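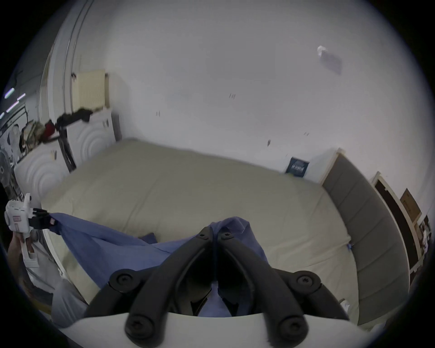

Slide 1 – Do you really need to change the sheets every week?

Say good evening, thank Hema Thampi for the invitation. Don't do the joke about hotels, it died last time.

Open with a show of hands. Who changes the bed weekly? Who says weekly and means whenever? Wait for the laugh, move on.

Point to make: the weekly rule gets repeated everywhere, and I spent a good part of August trying to find where it came from. I found articles quoting other articles. A few of those ended at a company that sells sheets.

Slide 2 – The Nuleo survey

They asked 1,318 people how often they wash their bedding. 647 said less than once every two weeks. The press release called this "alarming."

Ask the room: alarming compared to what? The survey never asked if anyone had a rash, a cough, or a bad night. It asked about laundry and then reported on health. Read the last line of the release out loud, slowly. It's a discount code.

Slide 3 – Thread count

Seltgate sells a 500 thread count set and a cheaper one with a lower number. I own both. I can't tell them apart in the dark, and that's where I use them. Multi-ply yarn can be counted more than once, so the big number on the package may say very little about the cloth.

Pass the two swatches around. Ask which is the expensive one. Don't tell them until slide 5. (Get the swatches back this time.)

Slide 4 – "Antibacterial" anything

Sjöberg promises freshness for up to 6 weeks between washes. So one company says a week is too long and another says six is fine, and both would like your card details. I wrote to ask Sjöberg how they tested it and got a brochure.

Be fair here – people with allergies or asthma may have good reason to wash often, and if your doctor told you to, listen to your doctor and not to me.

Slide 5 – What I do

Reveal the swatches. Pillowcases often, sheets when they feel like they need it, sooner in hot weather. Blankets much less. I don't claim this is science. It's a habit, same as yours.

Chandrasekhar Thampi will probably bring up the Zimusia mattress spray. Short answer: I haven't seen a test I believe. If he has one, ask him to send it to me after.

Questions. Finish by nine, the room is booked.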